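When the Software People Came to Pornach

For a long time the busiest hour in Pornach was five in the morning, when the first bus took the factory workers over the bridge. Now the second busiest hour is half past nine, and the people on the pavement carry laptops.

The change started in February, when Koreo opened its new office in the former textile school. The company makes planning software for warehouses, and it had outgrown its two floors in the capital. It now has 300 employees in the town, and a smaller firm, Brellum, has taken the building next door.

I came to write about rents, because this is what everybody writes about when a technology company moves to a small place. The rents are a real subject. A one-room apartment near the river is hard to find, and the landlords know it. But the people I met wanted to talk about other things first: the train, the school kitchen, and who will sit on the town council after the next election.

Demyd Dmytriv has repaired shoes on Yatsenko Street for most of his life. His shop is narrow and smells of glue, and he speaks while he works, with his eyes on the shoe.

"They wear sneakers," he told me. "You cannot repair a sneaker. But they have parents who visit, and the parents wear shoes."

He is not against the newcomers. He signed the petition that asked Koreo to pay for a later train, and he was surprised when the company agreed to pay a part. The last train used to leave at ten past eight. Now there is one at eleven, and his daughter can come for dinner and still go home.
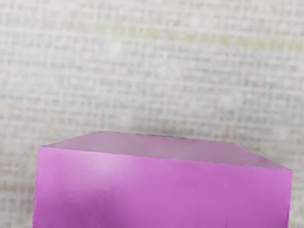

A magenta box against a pale background, computer rendering.

The town hall is more careful. It gave Koreo a lower property tax for the first years, and in return the company promised to hire locally. How many local people were hired depends on whom you ask. The company counts everyone who has an address in Pornach today. The opposition on the council counts only those who lived here before the office opened, and this number is of course much smaller. Neither side has published a full list.

In the spring the council invited residents to an evening meeting in the sports hall. Some 500 people came, and there were not enough chairs. The questions went on until almost midnight. A bus driver asked why the parking behind the market was now reserved. A teacher asked if the company would take students for the summer – it will, but only those with good English, and this answer was not liked.

I noticed that the loudest applause was for a woman who complained about the bakery. It had started to close on holidays, she said, and it never did this before. The technology companies have nothing to do with it. Still, people clapped as if they had.

Change in a small town is difficult to divide into parts. The bakery, the train and the parking arrive in the same year, and they become one story. Demyd Dmytriv has raised his prices a little. He has also put a sign in English in his window, which his daughter wrote for him. So far, he says, only the parents read it.

Related stories
The Last Loom on Yatsenko Street
Who Pays for the Late Train?
Brellum Looks for a Second Building
Small Towns, Big Tax Discounts

Contact the editors | Subscriptions | © All rights reserved | Back to top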